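### 4.2 Teleoperated demonstrations in the simulated street

Most published results on learning sidewalk delivery from demonstration report one number, the share of routes finished, and we have grown wary of it. A route can be finished badly. In the Plerkement data the operators drove the simulated robot by gamepad, and the policy was then scored against the same kind of driving it had been trained to copy. We repeated the collection in Utthorpe, our rendered downtown district, with 1,722 demonstrations and no instruction to the operators beyond the goal point.

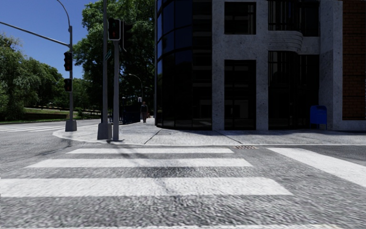 Corners gave us the most trouble. Operators stopped, backed up, and swung wide for reasons the log does not hold, and the cloned policy picked up the stopping without the reasons. Removing every pause longer than 3 seconds made the training loss look better and the driving worse. We do not think more demonstrations of this kind would fix that, though the Wodent baseline is usually defended on exactly those grounds.

Straight blocks were easier, but less so than we had assumed. Operators disagreed on how much room to leave beside a hydrant or a lamp post, with gaps that differed by up to 30 cm on the same stretch. Averaging over them gives a path that none of the operators drove.

**Figure 3.** Sidewalk view in Utthorpe, with a hydrant near the curb. 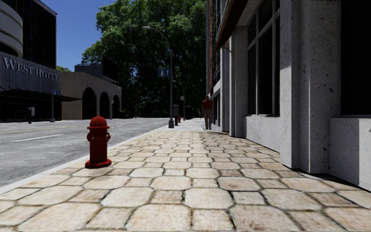
Yang objected that the disagreement is a fault of the gamepad, and that guiding a physical robot by hand would give tighter paths. Perhaps so. Hand guiding was not possible in our setup, and we have yet to see the comparison made with the same operators on the same route.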